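2. Methods

2.1 Setting and study population

The study was carried out on the inpatient hematology wards of two centers, Dasik University Hospital and Verndale Cancer Center. Both perform autologous and allogeneic stem cell transplantation and both have single rooms with positive pressure ventilation. Adults admitted for a planned transplantation or for intensive induction chemotherapy were screened on the day of admission. Patients were eligible if the treatment was expected to cause an absolute neutrophil count below 0.5 × 10^9/L for at least seven days. Exclusion criteria were parenteral nutrition already running at admission, a known food allergy that required a separate kitchen line, total colectomy, and inability to complete a food record in the local language.

Of the patients screened, 70 gave written consent and were included. They contributed 3153 recorded meals between admission and neutrophil recovery or discharge, whichever came first. Patients transferred to intensive care were censored on the day of transfer and did not re-enter the analysis if they later returned to the ward. Readmissions were not counted as new inclusions.

2.2 Dietary policies

At the start of the study the two centers followed different written policies. Dasik used a restrictive neutropenic diet that excluded raw fruit and vegetables, unpasteurized dairy products, soft and mold-ripened cheeses, raw or undercooked eggs, meat and fish, and any bakery item not individually wrapped. Verndale used a liberalized diet based on general food safety rules. Washed and peeled fruit was permitted, as were salads prepared in the central kitchen and unwrapped bread delivered on the same day. Raw meat, raw fish and unpasteurized dairy were excluded at both centers.

The policies were not changed for the study and patients were not randomized. The comparison is therefore between centers, with the limits that follow from such a design (see Section 4.3). Antibacterial and antifungal prophylaxis followed local protocols, which were identical in the choice of fluoroquinolone but differed in the timing of mold-active azoles.

2.3 Assessment of oral intake

Intake was recorded per meal by the patient or, on days with severe mucositis, by the ward nurse. Records were entered in Jemmont, an electronic food diary installed on the bedside terminals. For each item the proportion eaten was entered in quarters. Energy and protein values were calculated from the kitchen recipes and, for items brought from outside, from the package label. When no label was available the closest entry in the national food composition table was used, and the record was flagged.

A day was classified as a low-intake day if total oral energy was below 600 kcal. Oral nutritional supplements were counted toward this total, but intravenous glucose was not. Three or more consecutive low-intake days prompted a review by the ward dietitian at both centers. Enteral feeding was offered as first-line support, and parenteral nutrition was reserved for patients with grade 4 mucositis, ileus or refusal of a nasogastric tube.

Bakery items formed a separate food category in Jemmont because they accounted for most of the difference between the two diet sheets by number of items. The category covers bread (Figure 2), rolls, crackers, rusks and plain cake. Filled pastries were assigned to desserts. Sandwiches were split into their parts, with the bread and the filling entered on separate lines.

Figure 2. Bread next to a woven basket.

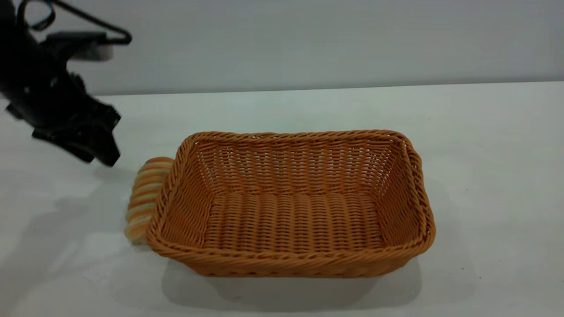 2.4 Clinical and laboratory variables

Complete blood counts were taken every morning. The neutropenic phase was defined as the period from the first day with a neutrophil count below 0.5 × 10^9/L to the first of three consecutive days above that value. Body weight was measured on Tuesday of each week before breakfast and on the day of discharge. Serum albumin and prealbumin were determined on the same days but are reported as supplementary data only – both are strongly affected by inflammation and fluid shifts in this setting.

Oral mucositis was graded daily on the WHO scale. Nausea was self-reported on a four-point scale at the time of each meal entry. Bloodstream infection required at least one positive culture with a recognized pathogen, or two positive cultures from separate draws in the case of common skin commensals. Infections were classified as possibly food-related if the isolate belonged to a prespecified list of enteric organisms and no catheter or mucosal source was documented. The classification was made by two infectious disease physicians without knowledge of the treating center. Disagreements were settled by a third.

2.5 Endpoints

The primary endpoint was the proportion of neutropenic days classified as low-intake days. Secondary endpoints were relative weight change from admission to neutrophil recovery, days on artificial nutrition, incidence of bloodstream infection, incidence of acute gastrointestinal graft-versus-host disease in allogeneic recipients, and length of stay. Patient satisfaction with the meals was measured once, on the last full day in hospital, using the short form of the Grigaitė Meal Questionnaire.

2.6 Statistical analysis

The sample size was chosen to give a power of 80 percent for the primary endpoint at a two-sided significance level of 0.05, with allowance for correlation between days in the same patient. Low-intake days were analyzed in a mixed logistic regression model with a random intercept for patient. Fixed effects were center, type of treatment, day relative to the onset of neutropenia, mucositis grade and age. Nausea was left out of the main model as a possible mediator and was added in a sensitivity analysis.

Infection outcomes were analyzed as time to first event, with death and transfer to intensive care treated as competing risks. Weight change was compared by analysis of covariance with admission weight as the covariate. Meals with missing entries were imputed from the same patient's records for the same meal type within the preceding three days. If fewer than two such records existed, the day was set to missing. Flagged records, as defined in Section 2.3, were included in the main analysis and removed in a second sensitivity analysis. No adjustment for multiple testing was made for the secondary endpoints, and their confidence intervals should be read accordingly.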